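Four Days on the Stemoder, Part One: Getting There and the First Two Huts

29 Feb 2024

I got back from the Stemoder last week and my boots are still drying out in the hallway. A few people asked for a write-up before they book, so I'm going to put down what I remember while I still remember it. The second half of the trip will go in a separate post. 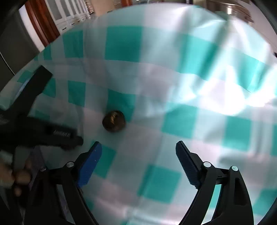
The short version is that it's a four-day snowshoe route, hut to hut, starting and ending in Ivetstead. You can do it with a guide or without one. I went with a guided group of seven because I hadn't been on snowshoes in six years and I didn't want to be the person who gets turned around above the tree line in bad light. Our guide was Yurani Marulanda, who works the route all winter.

Getting to Ivetstead

There is one bus a day in February and it leaves at an awkward time, early afternoon, so you arrive after dark. If you drive, the road is plowed as far as the village but the last stretch is narrow and you'll need to back up if you meet a truck. I took the bus. It was half full and the heater only worked on the left side.

I stayed the night before at a guesthouse run by Edith Giraldo. The room was small and clean with a radiator that I used to warm my gloves. Breakfast was bread, cheese, boiled eggs, jam and as much coffee as you wanted. She'll also make you a packed lunch for the first day if you ask the evening before. I paid for one and it was two large sandwiches and an apple. I ate one sandwich at eleven and the other at two.

The guesthouse will hold a bag for you while you're on the route. Use this. I left my jeans, a book and my regular shoes there and didn't miss any of it.

What it cost

The guided trip was 433 dollars. That covered Yurani, three nights in the huts, dinners and breakfasts, and the hut fees. It didn't cover lunches, snowshoe rental, the bus, or the nights in Ivetstead before and after. Going on your own you pay the hut fees directly, and you have to reserve each night separately, by phone. They don't take email.

Snowshoe rental was 19 dollars for the whole trip, poles included. The shop is across from the bus stop. Try the bindings on with the boots you're going to wear. Mine had a strap that slipped, and I should have said something in the shop. I ended up retying it all four days.

Day one: Ivetstead to Borbély hut

We met outside the shop at eight. Yurani went through everyone's packs, which I found a little embarrassing at first, but she took out a good amount of stuff. One man had two full-size towels. I had a second fleece that she told me to leave behind, and she was right, though I did think about it on the third night.

The route goes up through forest for most of the morning. It isn't steep. The track was packed down by people ahead of us and we could have walked it in boots. She had us put the snowshoes on anyway to get used to them. My hips noticed after an hour. You walk with your feet slightly wider apart than normal and it uses muscles that don't do much the rest of the year.

There's a shelter at the halfway point with a bench and a roof and no walls. We stopped there for lunch but it was windy and we didn't stay long. After that the trees thin out and you get your first look at the ridge. The weather was gray and flat, so I won't pretend it was a great view. The climb from the village to the hut is 318 meters in total, most of it in the last third.

Borbély hut is the larger of the first two. It has bunk rooms, a drying room with a stove, and one long table where everybody eats. You get a mattress, a pillow and two blankets, and you bring your own sleeping bag liner. The toilets are indoors. There's running water but the warden asks you to go easy on it in winter. Dinner was lentil soup and then potatoes with sausage, and a plain version for the two people who didn't eat meat. I had seconds of the soup.

I slept badly. The room was warm and someone's alarm went off at four. Bring earplugs.

Day two: Borbély to Mirkelano

This was the hardest day of the trip and the one I'd tell people to think about before signing up. It's longer than day one, and there are 3 places where you cross open slope. Yurani had us spread out and go one at a time across each of them. She'd been up early checking the avalanche bulletin and she dug a small pit before the second crossing to look at the layers. She explained what she was looking at and I followed maybe half of it. Everyone carried a beacon, a shovel and a probe, and we had practiced with them for an hour in the village. If you go without a guide you should already know how to use all three. A single practice hour isn't enough.

The snow up there was different from what we'd had in the forest. It had a crust on it that held for a step or two and then broke. It's slow and it's tiring and you can't get a rhythm going. I fell over twice, both times sideways, both times while standing still trying to look at something behind me.

Around noon the cloud lifted for maybe twenty minutes and we could see all the way down the valley, with the river showing as a dark line. Everybody stopped and ate something. Then it closed in again and we walked the rest of the afternoon following the marker poles.

I'd read that the poles were hard to follow. They weren't a problem for us, but I can see how they would be. In places I couldn't see the next one until I was nearly at the one before it. Yurani had the route on a GPS unit and a paper map in her jacket and she checked both.

Mirkelano is a much smaller hut. It's one room with a sleeping platform upstairs, and you sleep in a row. The toilet is outside, across a path that somebody has to shovel. The stove heats the downstairs well and the upstairs hardly at all. I wore my hat to bed. Water comes from melting snow in a big pot, and that becomes everybody's job because it takes far more snow than you'd guess.

Even so, I liked it better than Borbély. It was just our group and two skiers going the other way. They told us what conditions were like on the far side, and we played cards until the lamp was turned down at nine. I slept straight through.

What I'd pack differently

I brought one pair of thick gloves and one pair of liners. I'd bring a second thick pair. Mine were soaked through by the afternoon of day two and didn't dry fully overnight at Mirkelano, where there's no drying room.

I'd skip the big thermos. It weighed a lot, and you can fill a bottle with hot tea at both huts in the morning for a small charge. A bottle in a wool sock stayed warm until lunch.

Gaiters were worth it. I nearly didn't rent them. My sunglasses stayed in the bag for two days and then I needed them badly on day three, so bring those whatever the forecast says.

Cash, in small bills. Neither hut takes cards and the warden at Borbély couldn't break a fifty.

Phones worked in the village and for the first hour of the climb. After that I had nothing until the end of the third day. There's one outlet at Borbély, shared by everyone, and none at Mirkelano. I kept my phone switched off and inside my jacket and it still had a third of its battery at the end.

How fit do you need to be?

A couple of people have asked me this already. I walk a lot and go to the gym when I feel guilty, and I found day one fine and day two a real effort. The oldest person in our group was sixty-eight and she was ahead of me most of the time. If you can walk all day in hills with a pack and get up and do it again the next morning, you'll manage. If your knees bother you going downhill, day four will be unpleasant, and I'll get to that in the next post.

I'll also cover the ridge day, the third hut, and the bus back, which I almost missed. If you have questions about the booking side, leave them in the comments and I'll try to answer them in part two.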